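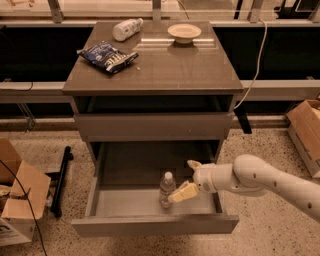
Opening, 2 minutes. The subject is retrieval burden: the number of separate movements a person makes between wanting a stored item and having it in hand. In small-room storage design we measure volume and ignore movements. Consider a bedside cabinet with an open cubby, a closed upper drawer and a lower drawer, and a water bottle standing upright in the lower one. From a mattress, the cubby costs a reach. The lower drawer costs a turn, a lean, a pull and a second lean. Same cabinet, same footprint. Pause before the next part.

Method. Brarnthorpe student housing, two floors, single rooms, identical furniture. Residents kept a log for 30 days. Each entry recorded the item, where it was stored and whether it was put back. Halima Gachanja wrote the coding scheme; credit her by name. The log sheet went through two versions. The first had no column for items left on the bed, so those entries were dropped.

State the limits early. Self-reported. One building. One semester, starting in October. No residents with mobility aids, which is the group this matters to most. Expect a question on that.

Result one. Put-back rate falls with drawer height. Items taken from the lowest drawer were returned there least often. They moved to the nearest flat surface and stayed. Read the axis labels aloud, they are too small from the back rows.

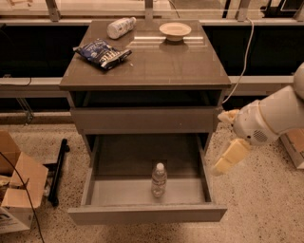 Result two. The drift stops when the surface is full, and then items go to the floor. Residents described this as untidiness. We code it as overflow, and the distinction affects what you buy. A larger cabinet adds volume at the bottom, where it is used least. Moving the existing volume up adds none and gets more use.

Do not skip the Dorkel comparison. The Dorkel unit has 3 drawers of equal depth; the Fuchs unit puts the shallow drawer on top. Total volume matches. Residents with the Fuchs kept small items in the top drawer and left the bottom one for spare bedding.

Emo, the logging app, failed on Monday of the second week. Entries for that day are excluded.

If short on time, cut the lighting section and go straight to slide 96 in the backup deck.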